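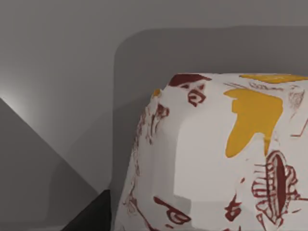
About Vondance

Vondance is a small research office that works on arms control and nuclear verification. We study how states can check that an agreement is kept, and we write about it in a language which a reader without technical education can follow. The office was opened in Pernoleck, in two rooms above a printing shop, and we are still at the same address.

Our main subject is the inspection of nuclear warheads in storage. Treaties of the past mostly counted missiles, submarines and bombers, because these are large and can be seen from outside. A warhead in a bunker is a different problem. The inspector must be sure that the object is a warhead, but he or she is not permitted to learn how it is made. We have been occupied with this question from our first year and we expect to stay with it for a long time.

What we do

We publish working papers, at present 218 of them, and all can be read on this website without payment. The older papers were typed again by our staff, so there may be small mistakes in the tables. If you find one, please write to us and we will correct it.

We also keep the Flunero archive. It contains 3,000 pages of public inspection protocols, parliamentary answers and conference notes, sorted by treaty and by year. Many of these documents were public before but were difficult to find, or existed only as a paper copy in one library. The archive has a search page in English. For documents in other languages we give a short summary, and a full translation when we have the time for it.

Every year in May we hold a course for younger researchers and for people who work in ministries or in the press. It has 21 places and lasts one week. The participants read a treaty text together, then they plan a practice inspection and write the report. Previous knowledge of physics is welcome but it is not a condition.

The Rathjen exercise

The practice inspection has its name from the Rathjen site, a former ammunition store outside Pernoleck which we rent for the course. One group plays the host state and the other group plays the inspectors. The host may refuse access to a room, and the inspectors must then decide if they accept the explanation. After two days the groups change their roles. Former participants often write to us that this change was the most useful part for them, and also the most tiring.

How we are paid

Our money comes from private foundations and from the course fees. We do not take money from companies which produce weapons or parts of weapons, and we do not accept contracts where the result must stay secret. The yearly accounts are on the page Documents, together with our statutes.

Our position

We are often asked if Vondance is for or against nuclear weapons. The people in the office have different opinions about this and they may state them under their own name. As an office we support agreements that can be verified, and we say openly when we think that a proposed one cannot.

Visiting and contact

The reading room has 25 seats and is open to visitors on working days, in the morning only. Please announce your visit by e-mail, especially if you wish to see the paper originals of the archive, as these are kept in another building and must be brought over. The entrance is from the courtyard. There is no elevator, but we can bring the material to a room on the ground floor if you tell us before.

Page last changed: 2024-02-25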